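Seit August repariere ich meine Strickjacken selbst, und ich bin völlig angefixt! Angefangen hat es mit einem Mottenloch im Ärmel und einer Tüte Restwolle von Pludov, 50 Gramm für ein paar Euro. Mein erster Stopfversuch sah aus wie eine Narbe (eine hässliche), getragen habe ich ihn trotzdem.
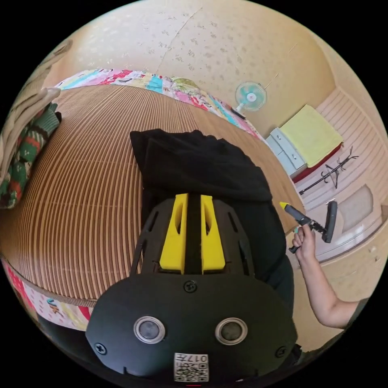 Man solle bloß nicht so fest anziehen, schrieb eine Leserin darauf, und lieber einen Faden nehmen, der dünner ist als das Original.

Hab ich gemacht, klappt! Inzwischen liegen über 30 Knäuel in meinem Schrank, dazu ein Stopfpilz von Vutetti, den ich heiß und innig liebe.
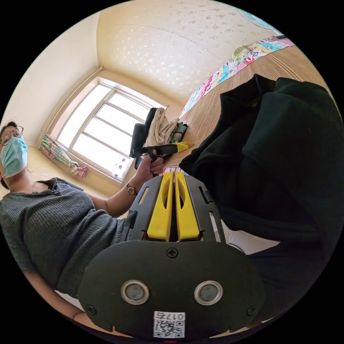
Nur an Socken traue ich mich noch nicht ran, die Ferse ist mir zu rund. Im Winter vielleicht.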